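Chamado: aquecedor a gás Vivell desliga no meio do banho
Estado: aberto (reaberto duas vezes)
Equipamento: Vivell, modelo de parede, instalado no corredor do segundo andar
Aberto por: Catríona Ó Briain
Assistência: Olatunji
Prioridade: normal (pedi alta, mudaram para normal)

Descrição inicial

O aquecedor acende bem, aquece bem e, passados alguns minutos, apaga. No visor fica o código 40. Fechando a torneira e abrindo de novo, volta a acender e dura menos do que da primeira vez. Acontece no chuveiro e na cozinha, com as duas torneiras abertas ou só com uma. O manual diz que 40 é "anomalia de exaustão ou de leitura" e manda chamar a assistência autorizada. Foi o que fiz.

Já adianto, para poupar a primeira resposta padrão: a válvula do gás está aberta, a tomada funciona, o filtro de água foi limpo e eu já desliguei e liguei o aparelho mais vezes do que gostaria.

Resposta da assistência

Prezada cliente, agradecemos o contato. Pedimos que verifique se o registro de gás está totalmente aberto e que reinicie o equipamento, mantendo-o desligado da tomada por alguns minutos. Caso o problema persista, responda a este chamado.

Resposta da cliente

Persiste. Persistia antes também, está escrito no parágrafo de cima.

Primeira visita técnica, resumo do técnico

Equipamento ligado e testado por cinco minutos na torneira da cozinha. Não apresentou falha. Limpeza dos bicos. Recomendado acompanhamento. Taxa de visita: 175.

Comentário da cliente sobre a visita

Cinco minutos não chegam para a falha aparecer, e eu disse isso na porta. O banho em que ele apaga dura mais. O técnico foi educado, mas a "limpeza dos bicos" levou menos tempo do que preencher o formulário e fico com a impressão de que o formulário era o serviço. Naquela mesma noite o aparelho apagou duas vezes, código 40 nas duas.

Gostaria de saber em que situação a taxa é devolvida. No contrato da Olatunji fala-se em "visita improdutiva", sem definir o termo.

Chamado reaberto. Resposta da assistência

Prezada cliente, a oscilação relatada pode estar relacionada à pressão da água no imóvel. Sugerimos a instalação de um pressurizador Jommont, disponível em nossa loja. Havendo interesse, encaminhamos orçamento.

Resposta da cliente

Antes de comprar um pressurizador eu queria que alguém me explicasse a relação entre pressão de água e um código que, segundo o manual, trata de exaustão. Pressão baixa tem código próprio, está na mesma tabela, duas linhas abaixo. Nunca apareceu no meu visor.

Pedi emprestado um manômetro e medi na torneira do tanque, de manhã e à noite. A leitura ficou dentro da faixa do manual nas duas vezes. Pode ser que o manômetro não preste, admito. Mas então que venha alguém com um bom.

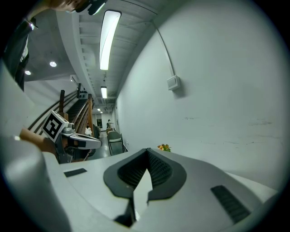
Aproveito para registrar as condições em que ele falha, já que na visita não anotaram nada disso:

Água do chuveiro na temperatura máxima: apaga sempre.
Água na temperatura média: apaga quase sempre, só demora mais.
Água na mínima: não apagou até agora.
Janela da área aberta ou fechada: não notei diferença.
Dias de vento: pior, ou eu acho que é pior. Não apostaria nisso.

Se fosse a pressão, eu esperaria ver a falha também na mínima. Posso estar errada, não sou técnica. Só que até aqui a única hipótese que me deram veio acompanhada de um orçamento.

Resposta da assistência

Prezada cliente, encaminhamos sua solicitação ao fabricante. Seu protocolo é 1557.

Resposta do fabricante (repassada pela Olatunji)

O código 40 pode ocorrer por obstrução parcial do duto, por falha do sensor de temperatura dos gases ou por falha da placa eletrônica. Recomenda-se a substituição preventiva da placa. Valor da peça com mão de obra: 2000.

Resposta da cliente

Três causas possíveis, e a recomendação é trocar a mais cara "preventivamente". Preventivamente seria antes de dar defeito, não? Pergunto com toda a calma:

Alguém olhou o duto? Na primeira visita não olharam. A tampa da inspeção está com a mesma fita que o instalador deixou.
Alguém mediu o sensor? O manual de serviço (encontrei uma cópia num fórum) traz a tabela de resistência por temperatura. É coisa de multímetro.
Se trocarem a placa e o código voltar, o valor da placa é devolvido?

Agradeço se a resposta vier numerada ou em qualquer formato que me permita saber qual pergunta foi respondida.

Resposta da assistência

Prezada cliente, a substituição da placa possui garantia de peça. Podemos agendar?

Resposta da cliente

Não. Garantia de peça quer dizer que me dão outra placa se essa queimar. Não responde à pergunta.

Anotações da cliente, incluídas no chamado para ficar no histórico

O aquecedor foi instalado pela Larnemero em novembro. Liguei para lá e consegui falar com a pessoa que cuida das instalações. Ela me disse que naquele modelo o duto não deve ter mais de duas curvas e que a saída precisa do terminal contra vento. O meu tem três curvas. Quanto ao terminal, da janela da área vejo só a ponta do tubo, e não me parece que haja terminal nenhum, mas a parede atrapalha.

Perguntei por que então instalaram com três curvas. Ficou de verificar e me ligar. Não ligou.

Achei também, no mesmo fórum, dois relatos de código 40 com esse modelo. Num deles a pessoa trocou a placa e o problema voltou em uma semana. No outro era o sensor. Fórum é fórum, dou o desconto devido, mas nenhum dos dois falava em pressurizador.

Enquanto isso, tomamos banho na mínima. Serve no verão.

Segunda visita técnica, 12 de agosto, resumo do técnico

Aberta inspeção do duto. Sem ninhos ou objetos. Presença de fuligem moderada na segunda curva. Teste de funcionamento na máxima, chuveiro, até a falha: código 40 reproduzido. Sensor de gases medido: leitura fora da tabela a quente, normal a frio. Terminal externo ausente. Indicada troca do sensor, instalação de terminal e revisão do traçado do duto. Placa sem indício de defeito. Pedido à cliente que não use o equipamento até a correção.

Comentário da cliente sobre a segunda visita

Outro técnico, outra visita. Esse ficou até o aparelho apagar, o que me deixou mais contente do que deveria. Mediu o sensor na minha frente e me mostrou o número ao lado da tabela. Sobre o traçado, disse que a fuligem pode vir das curvas ou da falta do terminal e que só dá para separar uma coisa da outra corrigindo as duas. Gostei da resposta, embora ela me custe mais.

Desliguei o aquecedor e fechei o gás, como ele pediu. Não entendo por que a orientação de parar o uso só apareceu agora, com um código de exaustão registrado desde a primeira mensagem. Quero essa parte respondida por escrito.

Sigo com reservas também quanto ao resto. O sensor pode ter estragado por causa do duto e, nesse caso, o novo vai pelo mesmo caminho se a Larnemero não refizer as curvas. A Olatunji diz que duto é com o instalador. O instalador diz que vai verificar. Conheço esse verificar.

Resposta da assistência

Prezada cliente, o sensor foi solicitado ao fabricante. Informaremos a chegada da peça. Podemos considerar o chamado resolvido?

Resposta da cliente

Não podem. A peça não chegou, o terminal não foi instalado, a taxa da primeira visita continua sem resposta e eu estou esquentando água na panela. Considero resolvido depois de banhos na máxima, com vento, sem código no visor, e com o duto dentro do que manda o manual.

Pendências:
Sensor de gases: aguardando peça.
Terminal externo: aguardando orçamento da Larnemero.
Traçado do duto: aguardando a Larnemero admitir que tem três curvas.
Taxa de 175 da primeira visita: aguardando definição de "visita improdutiva".
Orientação de segurança: aguardando resposta por escrito.
Pressurizador Jommont: podem retirar da minha ficha, por favor, ele ainda aparece como "cliente interessada".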